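Chapter 6
Clearing the Cell: Housekeeping as a Safety Rule

What you'll be able to do by the end of this chapter
Write a floor and table rule that people will follow.
Tell the difference between a restricted space and a safeguarded space.
Fill in a start-of-shift check in under five minutes.

My first job around robots was at a small integrator called Hesteritz, and on my first morning I was handed a broom. I was a little insulted! I'd just finished two years of classes, I could write a decent pick routine, and I had opinions about path planning. The broom came with a clipboard, and the clipboard came with a form called the Etim sheet (I never did learn who or what Etim was), and every line on it was about stuff. Stuff on the floor, stuff on the table, stuff hanging off the table. It took me most of a year to see that the sheet was the best piece of safety writing in the building.

We spent Chapter 5 on the big-ticket items: emergency stops, speed limits, light curtains, the risk assessment itself. Those get the meetings and the money. But a risk assessment describes a cell on one particular day, and it quietly assumes the cell will stay that way. If your assessment says a person can step back from the arm in a straight line, then a clear path behind that person is part of the safeguard. Put a carton there and you've changed the assessment without telling anyone.

I keep an old incident log from a training site, Jatorach, that I use in class. It has 227 entries. I asked my students to sort them, and 41 came down to something lying where it shouldn't have been — a trip, a slip, a part snagged on loose wrap, an arm stopped by a box flap. None of those entries involved a broken robot.

So here's the rule we'll be building on, in the wording I've settled on after many bad drafts:

6.1 Before motion is enabled, the work surface holds only what the task needs, and the floor within the marked boundary holds only equipment listed on the cell drawing.

Notice the two halves. The table half protects the task and the gripper. The floor half protects you. People tend to be good at one and sloppy about the other, depending on whether they think of themselves as programmers or operators. Packaging is the usual trouble for both, and clear film is my least favorite of all, hard for a person to spot and hard for plenty of vision systems too.

Try reading 6.1 against a real work area, table first and then floor, and decide what you'd write on the sheet for the torn film, the clamps holding the cloth, and the packaging on the floor beyond.

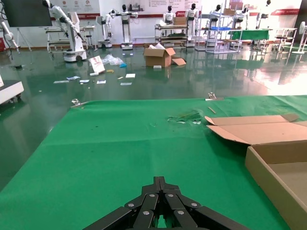

Chidubem Uzor objected to 6.1 when I sent this chapter out in draft, saying that "only what the task needs" is too soft, that two people will read it two ways, and that the items ought to be listed by name on the cell drawing. I think that's right for a production line, where the task hardly changes from month to month. In a lab or a teaching space the list would be out of date by lunch, and a stale list gets ignored (along with everything stapled to it). Section 6.4 gives both versions, so you can pick the one that suits your shop.

Before you go on, dig out the cell drawing you made for the Trikell exercise in Chapter 5. You'll need it for Section 6.2, where we mark the boundary, and again in 6.3, where we decide who signs the sheet and what happens when they won't.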